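Chambi beverage container returns, data card

Version 3, 2 November 2022. Maintainer: Hamisi Mwakyusa

2856 rows, one per depot per reporting day. Container types are coded as glass, plastic bottle or drink can. Cartons are excluded.
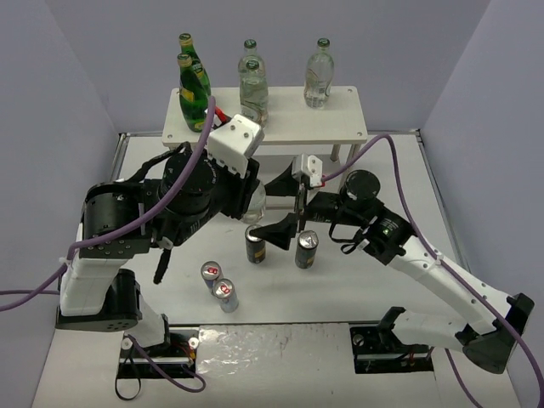

Refund values are in cents. Blank cells mean the depot was closed; a zero means it opened and took no returns. In 315 rows the colour of the glass was not recorded.

Known issue: depot 2 changed its catalogue codes in August.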